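Section 4. Using the Shared Kitchen

4.1 Purpose of this section

This section of the Prillunden Residence Guide explains how residents prepare, use, and close down the shared kitchens on each floor. It applies to all residents and to overnight guests. It should be read together with Section 3 (Keys and Access) and Section 6 (Waste and Recycling).

Questions about this section may be sent to the Residence Office, attention Rianne Verbruggen. Faults with appliances are handled by Jozef Wouters, Building Services.

4.2 Before first use

Complete the following steps on the day you move in.

1. Collect your kitchen key and shelf label from the Residence Office. The label carries your room number and must stay on your shelf for the length of your stay.

2. Find your assigned shelf in the dry goods cabinet and your assigned drawer in the refrigerator. The numbers on both match your room number.

3. Read the notice inside the kitchen door. It shows the location of the fire blanket, the extinguisher, and the main switch for the cooktop.

4. Sign the kitchen register. Residents who have not signed may not use the oven or the cooktop.

Note: Shelf assignments may not be exchanged between residents without the agreement of the Residence Office.

4.3 Turning on the cooktop

The cooktops are fitted with a Dekitz safety timer. The timer cuts power to all burners when the set period ends.

1. Turn the main switch to ON. A green light comes on beside the timer.

2. Press the timer button once for each 12 minutes of cooking time you need. The longest period that can be set is 60 minutes.

3. Select the burner and the heat level.

4. To add time, press the timer button again before the period ends. If the power has already been cut, turn all burners to zero before restarting the timer.

5. When you have finished, turn all burners to zero and turn the main switch to OFF.

Caution: Do not leave the kitchen while a burner is on. The timer does not replace supervision.

Caution: Oil fires must never be put out with water. Turn off the main switch, cover the pan with the fire blanket, and leave it covered until it has cooled fully.

4.4 Storing food

1. Mark all food with your room number and the date it was opened. Labels and a pen are kept in the top drawer next to the refrigerator.

2. Keep raw meat and fish in closed containers in the lowest part of your refrigerator drawer.

3. Let cooked food stop steaming before you place it in the refrigerator. Food must be refrigerated within two hours of cooking.

4. Do not store food on the countertops, on the windowsill, or in the oven.

The refrigerators are cleared every Thursday at 10 a.m. Food without a label, and food that is visibly spoiled, is removed at that time. The Residence Office does not pay for food removed under this rule.

Note: Residents who follow a medical diet, or who need to keep medicine cold, may request a locked refrigerator box. Requests are made on Form K-4.

4.5 Washing dishes

All dishes, pans, and utensils must be washed, dried, and put away by the person who used them. Leaving dishes to soak overnight is not permitted.

1. Scrape food scraps into the compost container. Do not rinse rice, coffee grounds, or fat down the drain. The kitchens on the upper floors share one drain line, and a blockage in one kitchen will affect the others.

2. Fill the sink with warm water and add a small amount of dish soap. Asfaw concentrate is supplied in the dispenser on the wall. One press is enough for a full sink.

3. Wash glasses first, then plates and bowls, then cutlery, and pans last. Change the water when it becomes greasy.

4. Rinse each item under running water and check the inside before setting it on the rack. Bowls are placed upside down so that they drain fully.

5. Dry the items with a clean towel and return them to the correct cabinet. Towels are exchanged at the laundry counter.

Residents are asked to use the sink area for washing only and to clear it promptly for the next person. 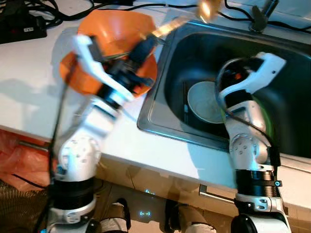 4.6 Using the dishwasher

Kitchens on the ground floor have a Plemorport dishwasher for use after group meals. It is not intended for single place settings.

1. Confirm that the filter at the bottom of the machine is clean. If it is not, lift it out, rinse it, and press it back until it clicks.

2. Load plates in the lower rack and glasses in the upper rack. Knives are placed with the blade pointing down.

3. Place one tablet in the door tray and close the tray.

4. Select the 65-degree program (Celsius) for normal loads. The 46-degree program is for glasses and light plastic items.

5. Close the door and press START. Write your room number on the card on the front of the machine.

6. Empty the machine within one hour of the end of the program.

Caution: Steam escapes when the door is opened directly after a program. Stand to one side and open the door slowly.

Note: Cast iron, wooden boards, and items with glued handles may not be placed in the dishwasher.

4.7 Closing the kitchen

The last person to leave the kitchen in the evening carries out the closing check. Kitchens close at 11 p.m.

1. Confirm that the main cooktop switch and the oven are off.

2. Wipe the countertops, the sink, and the table with the blue cloths. Red cloths are for the floor only.

3. Empty the compost container if it is more than half full.

4. Close the windows and turn off the extractor fan.

5. Initial the closing sheet on the door and lock the kitchen.

4.8 Reporting faults and damage

Report faults on the day they are noticed. Use the fault card beside the door and place it in the Building Services mailbox. State the kitchen number, the appliance, and what happened. Do not attempt to repair an appliance or to open its casing.

A leak, a smell of burning, or a loss of power must be reported at once by telephone. The number for the duty desk is printed on the back of your key tag. Turn off the main switch if it is safe to do so, and keep others out of the kitchen until a member of staff arrives.

Broken glass and china are wrapped in newspaper and placed in the gray bin. The cost of replacing shared items may be charged to the resident responsible, as set out in Section 9 (Charges and Deposits).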